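The Stone Years

Why so many kitchens went brown and veined, and what it's like to live with one

Ask for a kitchen counter at a stone yard now and they walk you past the white stuff. The white is in the back. Up front it's brown – gray-brown, coffee brown, brown with pale veins running all over like a road map somebody sat on.
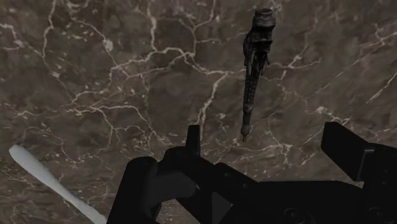
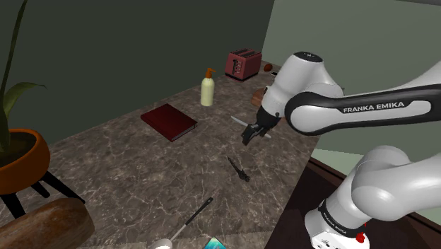
Brown marble, two views of a counter.

I spent most of June in stone yards. Not on purpose at first. My own counter had a crack by the sink, a long one, and I wanted a price. The price was bad so I went to another yard. Then another. By the end I had a notebook full of slab names and a cough from the dust.

First stop was Danzer, out past the rail line in Allness. Big shed, doors open both ends, wind going straight through. Slabs stand on edge in A-frames and you walk between them sideways. Around 300 in there on a busy week, the yard says, and most are spoken for before they come off the truck. There's a bell at the counter. Don't ring it. People come when they come.

What I learned at Danzer, in about the time it takes to drink a bad coffee: marble is soft. Softer than granite by a lot. It scratches, and it etches, and etching is the one people get wrong. A stain is something that soaked in. An etch is the surface itself getting eaten, by lemon juice, vinegar, wine, tomato. You wipe up the juice and there's a dull spot where the shine was. No cleaner fixes it. You polish it out or you live with it.

Brown hides this better than white does. That's half the reason for the whole fashion, I think. Coffee ring on a white slab, you see it from the hall. On brown you have to get down at counter level with the light coming sideways. I did this in several strangers' kitchens. They were nice about it.

The other half is that people are tired. White kitchens were everywhere for years, white doors, white stone, white tile, and a white kitchen wants wiping all day long. Then somebody's cousin gets a dark one and it looks warm. Looks like a hotel bar. Next thing the whole street is pricing brown.

On the veins. Buyers fall for veins, the yards all say it. They come in wanting plain and go home with lightning. Veins are mineral that got into the rock when it was under pressure, filling cracks mostly, and in some stones they're as tough as the rest and in some they're where the thing breaks. Ask. Run a fingernail across. If the nail catches there may be a gap, and gaps get filled with resin at the factory, which is normal and not a scandal, but you want to know about it before you put a sink cutout through the middle.

My crack went along a vein. Of course it did.

Second yard was Tramus, smaller, indoors, heated floor in the office and a dog bed with no dog. They do remnants. A remnant is what's left when a big kitchen has been cut, and if your kitchen is small a remnant can be the entire job. I saw one piece with $200 chalked on it that would have covered my sink run with a bit over. Wrong color. Went back on the Thursday to look again in case I'd changed my mind about the color. Gone.

Lesson there is to bring measurements. Everybody forgets. You need length, depth, where the sink goes, which edges show. Write it on your hand. Also bring a cabinet door if it unscrews, and carry it outside with the sample, since shed light turns every brown a bit green.

Now sealing. There is an argument about sealing and I can't settle it. Danzer says once a year. Tramus says when water stops beading, might be a year, might be three. The sealer goes on with a rag, sits a few minutes, gets buffed off before it dries to a haze. It slows down stains. It does nothing at all for etching, and a lot of people have bought a lot of sealer believing otherwise. Test a patch first, some of them darken the stone and a brown slab can go nearly black on you.

Daily cleaning is dull. Warm water, drop of dish soap, soft cloth, dry it after. No vinegar. No bathroom spray. No scrubbing powder, even the kind that says gentle. Hot pans go on a trivet. The stone will probably take it but the resin might not, and you won't enjoy finding out.

Then there's the fake. I should say engineered but the yards all say fake, even the ones that sell it. Stovus makes the one I kept getting shown, a printed slab with the veins laid on by machine, and from the doorway I couldn't pick it. Up close the trick is the edge. Real veins go down through the stone and come out the side. Printed ones stop at the top like icing. Stovus does one line now where the color runs all the way through, costs more, and the edge looks better, though I thought the pattern repeated if you stood there long enough. Maybe I stood there too long.

It doesn't etch, though. Squeeze a lemon on it and walk off. For a house with small kids I'd take it and not feel bad for a minute.

Weight is the thing I'd never thought of. A decent marble slab takes a crew and a cart with fat wheels, and old cabinets sometimes need bracing before anything goes on top. One kitchen in Allness had the base units swapped out first, which doubled the bill and added 5 weeks. They ate on the porch. They said the porch was the best part of the summer and they've kept the table out there.

And the lead time, wow. I was told 40 days at one place, from template to install, and that was said with some pride. Templating is when they come and trace your actual counter, walls and all, because no wall is straight. Mine bows out behind the stove by the width of a thumb. The man with the laser whistled.

So what did I get. I got the crack filled. Color-matched epoxy, razor blade, an hour of work, and you can find it if I show you where. The dull spots got a polish while they were at it. I still have the notebook and a square of brown sample on the windowsill with a plant on it, and teh plant leaks, and so far the stone has a ring on it I can only see before breakfast.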